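My son moved home and won't talk about money. Do I charge him rent?

Posted by Nia Gittins

My son is 24 and moved back in with us in May after his lease ended. He works full time at the Vornach warehouse and we were happy to have him. The plan was that he would save for a deposit on his own place. We never set an end date and we never talked about rent.

He pays for his phone and his car. We cover everything else. Last month I saw a statement he left on the printer and he had $1,020 on one card, mostly takeout and online games. I haven't told him I saw it. When I bring up savings he says "I'm handling it" and goes to his room.

My husband wants to charge him rent right away. I'm worried he'll feel pushed out and stop talking to us at all. My older daughter moved back for a while too and we never charged her, and he will bring that up. How do I start this without a fight? 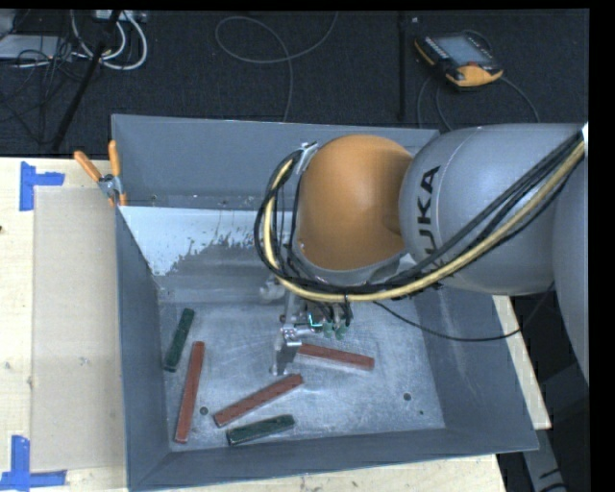 I should add that he isn't rude and he does his own laundry. He doesn't cook or clean the kitchen unless I ask twice. He has a younger sister at home who is 17 and she has started asking why he gets to skip chores.

---

**wynne_mom_of_3**

We did this with our oldest. My advice is to leave the card statement out of it. If you open with that, the whole talk becomes about you reading his mail.

Sit down with your husband first and agree on a number and a date before you say anything to your son. We asked for $70 a week and gave him a month's notice. We also wrote down which chores were his. He grumbled for a few days and then paid it. Ask him what date he has in mind for moving out, and let him answer even if it takes a while. If he says he doesn't know, pick a day to talk again.

On your daughter, just tell him you should have charged her too, if that's how you feel. If she was out of work at the time, say that.

---

**Cikton Dad**

Charge him. He's 24 with a job.

---

**lukik22**

I was the son in this situation 2 years ago. My parents charged me rent and put it in an account, then gave it back when I moved out. I didn't know they were doing it. It paid most of my deposit. Your husband might go for that, and it may feel less harsh to you.

I'd also say don't talk to him right when he gets in from a shift. My mom always did and I was never in the mood. Weekend mornings went better, or in the car.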